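bagswap grippers - data card / readme

status: draft, still being filled in. Last real edit Aug 10, 2019. Questions to Oana Coman, complaints about the folder layout to Cayetano.

What this is

Recordings from the gripper comparison on the two-arm setup. Task is swapping and seating a trash bag on a small bucket, both arms, teleoperated. We wanted to know which fingers to order more of before the Markura order closes. Everything else (policy training, the paper Valeriano keeps bringing up) is secondary, but the data is clean enough that you can probably train on it.

200 episodes total. All one room, one operator station. Head camera plus joint states plus gripper width. No force sensing, sorry, the wrist sensor never got wired.

Why bags

Thin film is the worst thing we own. Hard to see depth on, hard to feel, slides out of anything smooth. A gripper that picks blocks all day will fold up on a garbage bag. Purificación ran a block-and-cup set in May and every finger type came out looking fine, so that told us nothing. Bags separate them fast.

Also bag edges stick together. Half the skill is getting one layer and leaving the other. 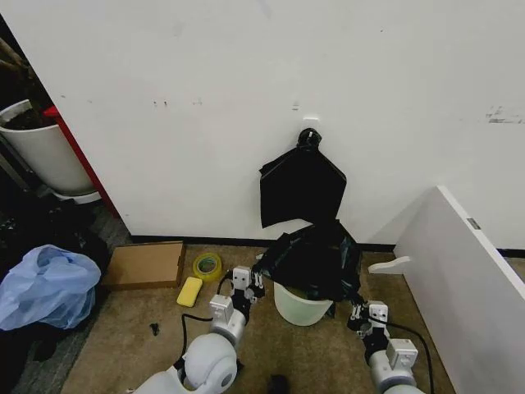
Starting poses are loose on purpose. Operator brings both arms in over the carpet, picks a side, goes. We did not script which hand leads. What we do ask for is a low grab on the side of the bag over the bucket, the way the right gripper has the lower right edge there while the left one is still reaching for its side. Low grabs give you more film to work with and the arm stays out of the camera's way. High grabs near the rim look quicker but the finger tips end up knocking the bucket. Grabs in mid air: label them, don't delete them.

The hardware

Arms: same pair for every episode, same mounting, same controller build. Do not mix with the older Calvo recordings, different gear ratio on the wrist and the joint names are swapped left/right (yes really).

Fingers:
- set N, Nastora fingers, stock pads
- set P, Plirkomis fingers, narrower tip, softer pad

Both go on the same gripper body, so the swap is a couple of screws and a re-zero. Re-zero EVERY time. Eusebio skipped it once and we lost a whole afternoon of set P becuase the width readings were offset. Those are in /bad_zero, kept for the record, don't load them.

Camera: one, at the head, looking down. Autoexposure locked. White wall behind everything plus black film in front means autoexposure hunts like crazy if you leave it on. If you redo this with your own camera lock it first and then check the film isn't just a black blob with no edge in it. 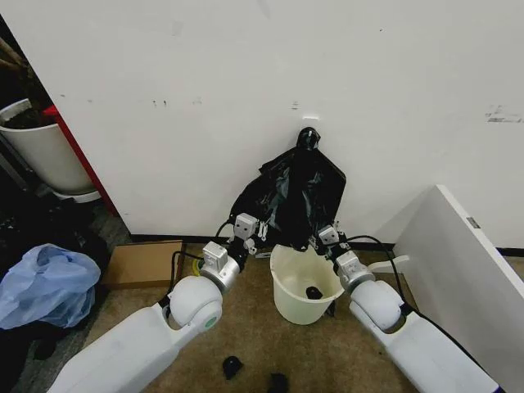
What we score

Per episode, by a person watching the video after, not live:

- grasp_ok: both fingers have film and keep it through the first lift
- slip: film leaves the fingers without a release command
- double: grabbed two layers when one was wanted
- seated: bag stays over the rim after both grippers let go
- bump: any contact with the bucket hard enough to move it

Scorer sees video only, no finger label. You can sort of guess the set from the tip shape if you know them, so it's not truly blind. Oana scored all of it, Cayetano rescored 20 picked at random. They disagreed mostly on "double". We left both columns in, score_a and score_b.

Time to finish is in there too but please don't rank on it. Operator got faster over the week regardless of fingers.

What we think so far

Set P for film. Narrow tip gets under an edge that N just pushes along the bucket. Softer pad holds better when the two arms pull against each other, and that pull is where N slips.

Set N is nicer for everything that isn't film. Stiffer, closes square, less wobble when the tips are wide open. Valeriano would like to keep N on the left and P on the right and call it done. Not tested. Someone should.

Neither is good at opening a bag that's still stuck shut. Operator ends up rubbing it. We don't have a label for rubbing, it's in the notes column as free text, spelled about four different ways.

Latency: the controller has a short lag on close. Feels worse with P, might just be the softer pad taking up travel. Open question, ask Purificación, she has the scope traces.
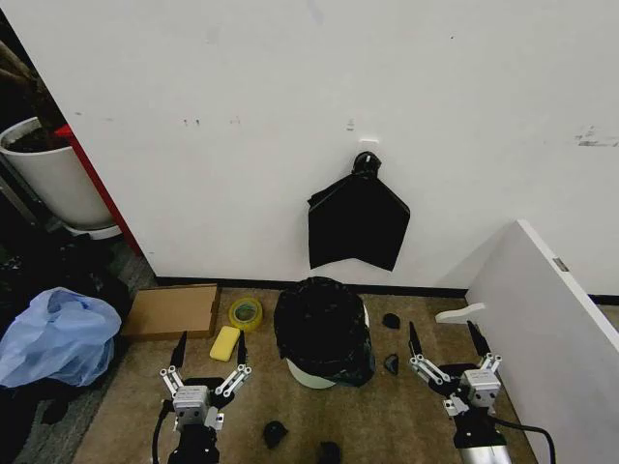 Layout

/episodes/ep_001 and so on, each with
 head.mp4
 joints.csv
 grip.csv (width in mm, left then right)
 meta.txt (finger set, operator, notes)
/scores.csv
/bad_zero (see above)
/calib

Timestamps are controller time, seconds since boot. Video is synced to that already. Episode 2 has a dropped chunk in joints.csv near the start, video is fine. Zip is split, get all parts before you unpack or it fails with a message that makes no sense.

Known problems

- Stuff on the floor moves between episodes. We didn't reset the floor, only the bag and bucket. Fine for gripper comparison, could be a headache if you're training and your model latches on to the clutter.
- Black fingers on black film. Segmentation out of the box does badly at the contact point. We tried light tape on the tips, it changed the grip, took it off again.
- Cables show up in view a lot. Masks for them are on the todo.
- Wall has scuffs. A tracker we tried kept locking on to them.
- One operator. So you're comparing grippers as driven by Eusebio.
- Gripper width drifts a little when the motors have been on all morning. Re-zero helps, see above, I'll keep saying it.

If you want to add episodes

Use the same bucket and the same roll of bags. Bag thickness matters more than you'd think, a cheaper roll tore on both sets. Fill in meta.txt right away and not at the end of the day. Don't touch the head camera mount, if you do touch it rerun /calib and tell someone.

Put new ones under ep_ numbers following on from the last one, no gaps. Send the scores as a seperate file and Oana merges.

Todo

- mixed fingers (N left, P right)
- second operator
- cable masks
- one spelling for rubbing
- ticket 769, the close lag
- ask Markura if P pads come in a lighter color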